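Automation at Work, session 5: Housekeeping and laundry jobs

Handout, revised 22nd July

Okay, so last time we talked about warehouses, and a few of you asked why I keep saying that cloth is the hard part. Boxes hold their shape! A sweater doesn't, and neither does a sheet, and that's a big reason the people at Drunari (the care-home laundry and room service company we're following this term) still do nearly all of it by hand.

I spent most of May going through their job sheets, and the first thing I noticed was how much of a shift gets filed under "tidy room." One little box on the form! Inside it you've got folding, straightening, smoothing, deciding what goes in the wash, and moving somebody's things without upsetting them. Keep that box in mind when you read the Nasution chapter on task lists.

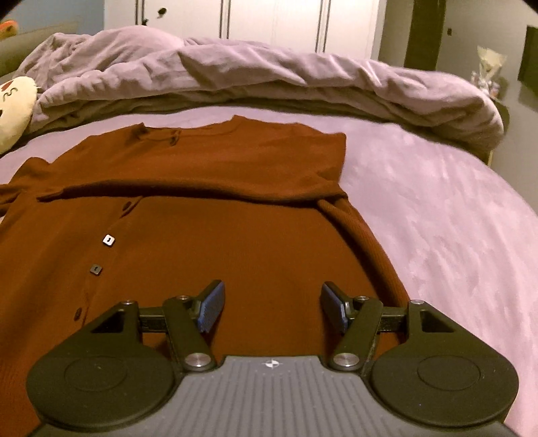 Fig. 1. Hand-held gripper with blue pads, open above a knit cardigan.

Look at the cardigan and think about where you'd grab it. The sleeve? The edge by the buttons? You'd know in half a second, and you'd have a hard time telling me how. Now picture being asked to do it with two fingers, over and over, so that a machine can learn from you. It's a different job with a different kind of tired, and at Drunari it was paid at the old rate for the first 31 shifts. We'll argue over whether that was fair (I have opinions, but you go first).

Bedding brings up something else.
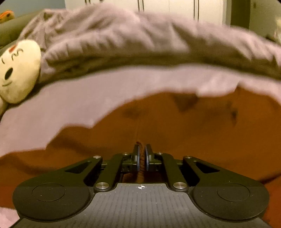

When I asked the staff what they'd happily hand over, bed making came up a lot, mostly on account of sore backs. But several of them also told me that's when they spot things: a stain, a missing blanket, a resident who's stopped sleeping well. If a machine takes the sheets, who does the noticing, and does it get written down anywhere?

For next session, please read the Itano case, pages 1 to 12, and write me 390 words on one task from a job you've had. Tell me what the form called it and what you really did. Bring a printed copy, my inbox is a mess!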